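The Little Jars Gallery

Welcome in! I've been collecting small jars and pots since April of a year I'd rather not work out, and my sister-in-law Ingvild Lie finally talked me into putting them somewhere people can look at them. Ointments, balms, mustard, face cream, shoe polish -- if it's squat and has a label, I probably want it. The whole lot lives at our place in Skandthorpe, on shelves that were meant for books.

A few notes before you scroll. I don't sell, so please don't ask (well, ask if you like, but it'll be no). I do swap. Doubles are kept in a shoebox and I bring them along to the Dalen flea market whenever I get a table there.

I don't clean the labels. A dry brush for the dust and that's it, after what I did to a perfectly good Stirnov mustard pot with a damp sponge. Half the lettering came off on my thumb and I still feel bad about it! The jars themselves can take warm water and a bit of dish soap if you hold them by the bottom and keep your fingers off the paper.

My catalog number for each one goes on a paper slip under the jar, never on the glass. We're up to 813 now, and 262 of those came in one go from Gunvor Løken, who was clearing out her aunt's house in Jurkier and couldn't stand to see them tossed. Thank you again, Gunvor. The hallway has recovered.

Newest on the page, added July 6, 2019:

No. 813. Tiger Balm, 30 g, the white one with the pale blue labels and the dotted yellow-orange border. I love how boxy it is, with those soft rounded edges.

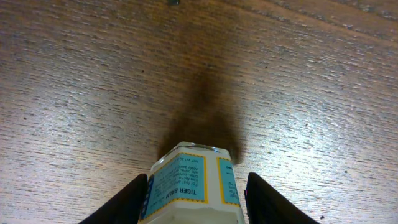
I keep the balms together on the second shelf, next to the cold creams, and the smell when you lean in is really something. My grandmother rubbed this kind of thing on everybody's temples whether they had a headache or not, so it's a happy smell for me. Next up are the shoe polishes, as soon as I've written out their slips. If you have a spare pot with the lid still on, drop me a note and we'll work out a swap.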